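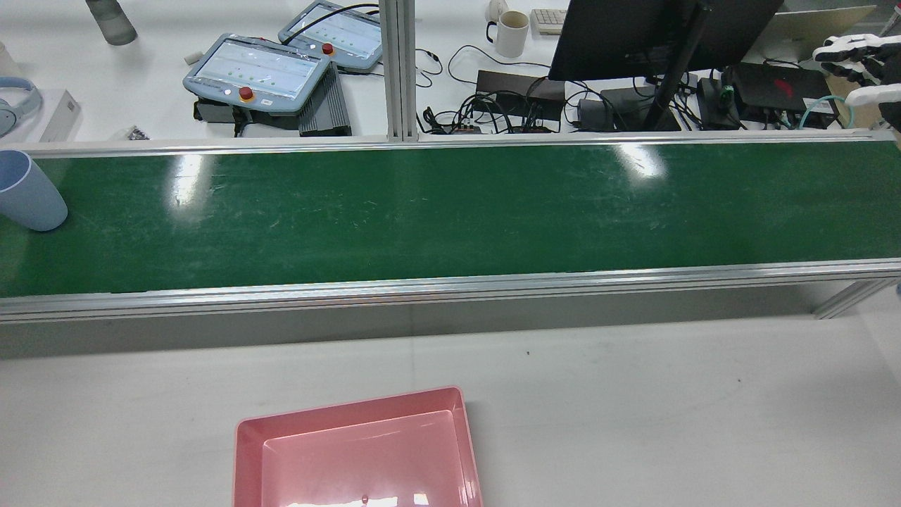

Wilma Verhoeven wanted to know, before I'd even sat down, whether this checklist was going to cover the people too or only the machines. Fair question! My answer was both, and she told me to put that at the top so she could hold me to it. So there it is.

Stondix sorting cell, walk-round checklist with comments
Date: Monday, June 5, 2023
Shift: days
Marks used: OK / FIX / ASK

1. Conveyor belt surface - OK
Light scuffs and scratches on the green belt, nothing I could catch a fingernail on. I ran my hand along it with the power off and the lock on. The old belt at Allberg used to fray at the joint and we all got used to stepping over the bits, so please tell me early if you see threads.

2. Rails, front and back - OK
Both aluminum rails are tight. I leaned on the front one, which you're not supposed to do, but everyone does it and I'd like it to hold.

3. Items on the belt before start - ASK
There was a light blue cup lying on its side at the left end of the belt. If it's a test piece, fine. Say so on the whiteboard. I don't want anybody reaching over to grab a thing just as the belt starts up, and that's a habit we all brought with us from hand sorting, when the belt was slow and you could pick at it like a buffet.

4. Emergency stops on the pendants - FIX
Two teach pendants, each with its red stop button, and I pressed both with the cell powered up and idle. Both stopped the cell and both reset the way they should. The FIX is for where they live. They're lying on the bench behind the conveyor, so from the tray side you have to stretch across the belt to get to one. I've asked for wall hooks and a fixed stop button on the tray side. Until that's in, one person stays on the bench side whenever the cell runs. Yes, even for a quick test.

5. Cables on the bench - FIX
Under the monitor it's a nest. Black cables over black boxes, and I couldn't follow a single one end to end without moving the others. Grabowska did the install and they left us labels, which are still in the bag. I'll bring coffee if two people will give me an hour with the labels and some ties.

6. Drinks at the controls - FIX
Mugs by the keyboard, a water bottle at the other end. I know. The break room is a hike and the old station had a shelf for this. I've put in for a shelf. In the meantime drinks go on the windowsill, mine included (I've been caught once already).

7. Headphones - ASK
This one got the most talk at the shift meeting. When we sorted by hand the floor was loud and you wore ear protection without thinking. Now it's quieter and people like music while they watch the screen. I get it, it's a long stretch of watching. But the warning beeper is the only thing that tells you the arm is about to move, so no headphones while the cell is live. If you think the beeper's too soft even with bare ears, write it here, and I'll get it measured.

8. Hand and wrist of the robot - OK
Fingers open and close without sticking. Nobody inside the reach line while I checked, and the line itself needs repainting before December.

9. Tray station - OK, with a grumble
Pink tray sits flat on the work table. The table height was picked for the robot, though, and I'm tall, so I end up stooping to swap trays. Over 60 swaps in a shift and I feel it in my lower back by three o'clock. Ismont quoted us for a table that goes up and down. I've stapled the quote to the paper copy.

10. The people part (for Wilma)
I asked everyone on days how it's going. The wrists are better, every single person said so. What's worse is the boredom, and a kind of jumpiness, because you sit there doing not much and then have to be quick when a part jams. A couple of people also said they miss talking across the belt. We used to stand facing each other and now we all face a monitor. I don't have a box to tick for that. I've suggested swapping between cell and packing every two hours and we're trying it from next week - tell me if it's a pain.

Training: everyone who runs the cell should have done the pendant session. Two people on nights haven't. They can load trays but can't restart after a stop.

Still open: items 3, 4, 5, 6 and 7, the floor line, and the table quote. Initial next to anything you close and write what you did, even if it's only "moved it." The clipboard's on the hook by bay 64.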